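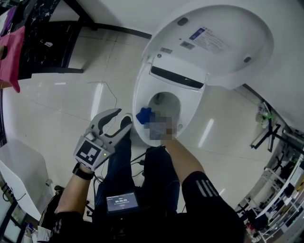 A blue cloth in the right hand, a gripper in the left: cleaning inside the bowl of a smart toilet.

Search the newsletter... Go

A code for cleaning robots that hardly mentions cleaning

May 2026
By the Falta desk
3 minute read

The Galesitz code of practice for household cleaning robots has reached its second draft, and members have until the end of the comment period to say what they think of it. We have 28 days. I have read all 39 clauses, some of them twice, and I came away knowing a good deal about how to name a file and very little about how to wipe a toilet.

I should say that I was against having a code at all when it was first put to us in November. My worry then was that we would end up with a certificate to hang on the wall and no change in what anyone did with a cloth. The second draft hasn't cured me of that. It is better written than the first, and the part on trailing cables has been done by somebody who has tripped over one. But the middle of it, the part that is meant to deal with how cleaning tasks are shown to a machine, is still thin.

Take clause 17. It says that a demonstration of a cleaning task should be "complete, natural and representative". Fine words. What would a complete demonstration of cleaning a toilet bowl be? Most of us would say it starts with the lid up and ends when the bowl is clean and the cloth has been dealt with. The draft doesn't say where it starts or ends. A recording that stops while the cloth is still in someone's hand would pass, and so would one that begins halfway round the rim. You could train a machine on a pile of those and it would have no idea that a cloth ever leaves the bathroom.

Then there is "natural". If you clean a bowl with one hand and hold a gripper in the other, you will not move the way you do at home. You lean differently. You watch the tool when you should be watching the dirt. I don't say this makes the recording useless, and people I respect tell me the two-handed work is where the useful material lies. I do say the code should admit it. At present it asks us to tick a box marked "natural" and sign underneath.

The hygiene clauses are where I lose patience. There are 3 of them and they were plainly borrowed from a document about catering. They tell us to keep raw and cooked items apart. I looked hard for anything on which cloth may be used on which surface, and found a sentence recommending "suitable cloths". Every cleaner I have ever worked with keeps the toilet cloth away from the basin cloth, usually by colour, and will be sharp with you if you muddle them. If a machine is going to learn from our recordings, it will learn our muddles as well. A cloth that goes from the bowl to the seat to the button on the side of the seat is a bad lesson, however steadily it was held. The draft would score it the same as a good one.

MacPherson, who wrote the first version, argue in their covering note that cloth rules are "a matter for the site". I have heard that phrase about every awkward subject in this trade for years. It usually means that the rule would be a nuisance to write. If it is left to the site, then Trukuvberg will do it one way and the next place another, and whoever pools the recordings will have a heap of work in which the same cloth means two things.

I would also like to see the gripper itself treated as something that gets dirty. The draft covers charging it, storing it and checking its marker can be seen. Cleaning it gets half a line, in an appendix, under "general care". Soft pads on the inside of a finger are just the sort of surface I would want wiped down after each bathroom task, and I would want someone to write down that it was done. Whether they would write it down truthfully is another matter, and I'll come to that. 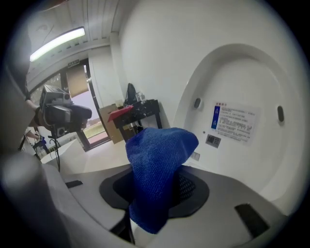 Getsemaní Bautista takes the opposite view, and wrote to us that the draft is already too long. A code with more than a few pages gets read by the person who buys the kit and by no one who holds it, the letter says, and every clause on cloths will be one more thing copied from last week's form. Bautista would throw out most of the paperwork and keep a single rule: if you wouldn't accept the job from a new cleaner, don't record it as a lesson for a machine.

I like that rule more than I expected to. It is short and it puts the judgement with someone who knows the work. My trouble with it is that the people doing the recording are often not cleaners. They have been shown how to hold the tool and when to press the button, and they may never have been paid to clean anything. Ask them whether they would accept the job from a new starter and they will say yes to be polite. So somebody with experience has to look at the recordings, and the draft has nothing on who that should be or how many they should look at.

On record keeping, I'm afraid I agree with Bautista entirely. We ran the draft's own checklist at Trukuvberg for a short spell and the forms came back spotless. Every box ticked, every time, in the same pen. I don't blame the people who filled them in. A form with that many boxes is asking for it. If the authors want to know whether a gripper was wiped, they should ask for it to be wiped on the recording, at the end, with the camera still running. That costs a few seconds and can be checked later by anyone who cares to look.

A smaller point on fittings. Smart toilets come with printed labels and instructions, and some of them are stuck to the very surfaces we are rubbing with a cloth. The draft is silent on whether the maker's cleaning instructions should be read first. It is silent too on whether the power should be off while someone has a hand in the bowl or works round the controls. I would have put that on the first page. The reply I got when I raised it was that electrical safety is "assumed". I have seen what gets assumed.

So what should members send in? My own comments will ask for a stated start and finish for each task, a plain rule on cloths that holds from one site to the next, the tool cleaned in view, and the appliance made safe before anybody starts. I will also be asking them to drop the word "natural", or explain it. I don't expect to get all of this. The last time we sent comments they thanked us for our engagement and changed a comma in clause 28.

Send yours in the usual way and copy the Falta desk if you are happy to be quoted. If you think the draft is fine as it stands, I would like to hear from you too, and in particular how you read clause 17, as I have now had it explained to me by two people who helped to write it and they did not agree.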